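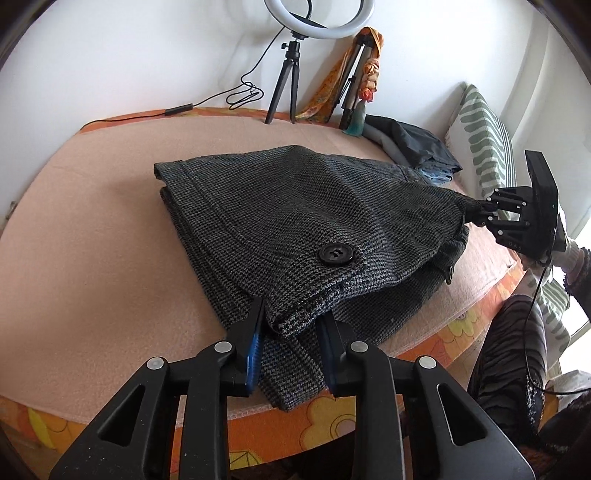
Houndstooth trousers getting folded, one gripper on each end. Blue pads do the holding.

EQUIPMENT BUDGET — WHERE WE ARE

Quick one because the numbers are due before the December closing and I still owe Stosham a reply.

The hand-held grippers. We want more pairs. The folding work is going well enough that Lulbridge has asked for the same setup at their end, and right now sharing means one site sits idle while a box is in the mail. So the request is two more pairs, one to stay here, one to go to Lulbridge for good. No more shipping back and forth.

Quotes so far:

Wudport — cheaper up front. Finger pads sold in packs, 43 dollars a pack. Cables extra. Lead time is "a few weeks", which I have asked them to put in writing.

Jacquet — costs more, but pads and one spare cable per gripper come in the case. They also take back worn linkages for credit. Warranty is longer. Hok-lam Kao went through both sets of terms and prefers Jacquet, mostly for the linkages.

I lean Jacquet too. Not settled. If you have strong feelings tell me now and not after the PO goes out.

Pads are where the money leaks. We budgeted for them as a one-time thing last year, which was dumb (my line, my fault). They are a consumable. Wool blends and anything with a rough weave seem to be harder on them than tees and towels, and the plan for next quarter is heavy on trousers and jackets. I've moved pads to their own line and put 70 sets on it, for both sites. Sounds like a lot. Go look at the drawer.
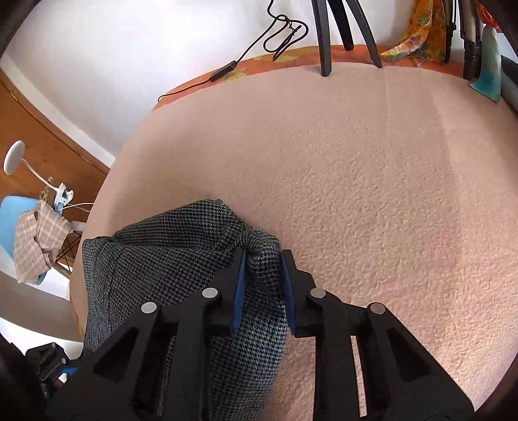 Pinching up a ridge in the houndstooth. Tight weave, blue pads.

Garments. Also needs a line. We have been living on whatever people bring in, and it skews to the same few fabrics. I'd like 100 pieces from the thrift wholesaler, mixed sizes, with checks and prints in there as well as plain stuff. Buttons, tabs, waistbands, all of that wanted. Please no more identical gray tees, we have plenty of thsoe.

Lights. Ring light or desk lamp, both are fine for the small surfaces, but the two sites should match if we want to compare anything. Hok-lam is pricing a matched set. Small money, I'll put it under misc unless Stosham objects. They objected last time to misc.

Storage — the one that always gets forgotten. Every pair we add means more footage coming in each day, and the drives were 70 percent full when I last looked. Two more pairs and we run out before spring. Either we buy drives in the same order or we pay for a rush later on. Same order please.

Not asking for this round:

A fixed arm. Came up again at the planning meeting. The floor at Lulbridge needs work first and there's no one free to look after it. Next year maybe, and it should be its own request with its own quote for install and training.

A second folding table. A bed with a blanket over it does the job for now.

What I need from you: pad counts from each site, real ones, not a guess. Any cable that cuts out when you bend it, tag it and put it in the red bin, we can claim those under the old warranty but only while it lasts. And if you're out over the holidays let Hok-lam know who is signing for deliveries, last time a case went back to the depot twice.

Draft sheet is in the shared folder, tab is called EQUIP NEW. Comment in the sheet, dont email me edits. I'm closing it at noon the day before it goes to Stosham, and whatever is in there at noon is what we ask for.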